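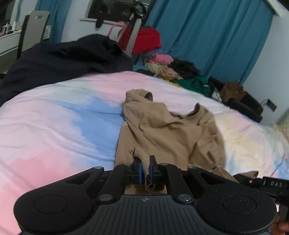
Garment handling with the hand-held grippers: taking hold of a ribbed cuff on a long-sleeved top.

Progress report to the Maillard Fund
Project: Shared Folding, Kirkinby laundry service
Submitted by: Idbridge project office
Date: January 12, 2024

Where we are

We're happy to report that the second stage is on schedule and that the work has become a lot more interesting than our proposal made it sound! The aim is the same as before: let a two-armed folding station take over the plain, repetitive part of the clothing line at Kirkinby, and let the staff keep the work that needs judgment. The station learns from people handling clothes with hand-held grippers, and most of this period went into that.

We now have 1126 usable demonstrations. The target for this stage was 1000, so we're ahead. Of these, 700 are long-sleeved garments, which gave us the most trouble in the fall. Sleeves twist, cuffs curl under, and a top that looks flat often has a fold hiding beneath it. The Kirkinby folders knew all this long before we did, and they were generous about showing us.

What has changed for the staff

Everyone who records demonstrations does so in paid hours, as part of the normal shift. We had planned short blocks at the end of the day, but people were tired by then and their hands were sore. Blocks are now 55 minutes in the morning, with a break after each one. The recordings got better right away, and so did the mood.

The folders have also changed how we teach the task. Our first instructions said to start at the shoulders. The team argued for starting at a cuff, drawing the sleeve out straight, and only then smoothing the body of the garment. We tried it their way and kept it. Their names for the different kinds of tangle ("knot," "tuck" and "tunnel") are now the labels in our records.

Two jobs are being rewritten. Both were folding jobs from start to finish. Under the new outline, they cover sorting, checking the station's work, small repairs and deciding which pieces should stay off the machine. Plultitz, our training partner, has drafted the course for this and tried out the first unit with the early shift. People liked the repair section best and asked for more of it. Pay grades have not been settled, and the staff have told us plainly that they want an answer before the station runs on live orders. We think that's fair, and we have put the question to Kirkinby management in writing.

What's been hard

Thin knits still slip. The fingertip pads wear faster than we expected, and we have had to order spares out of the small parts budget. Dark clothes on dark bedding are difficult to record well, so those sessions are being repeated on lighter covers.

Next steps

In February the station will start on plain long-sleeved tops, with a folder beside it who can stop it at any time. Plultitz will run the second training unit that same month. We are asking to move the unspent travel money into finger pads and extra paid recording hours - no increase in the total grant. A revised budget sheet is attached.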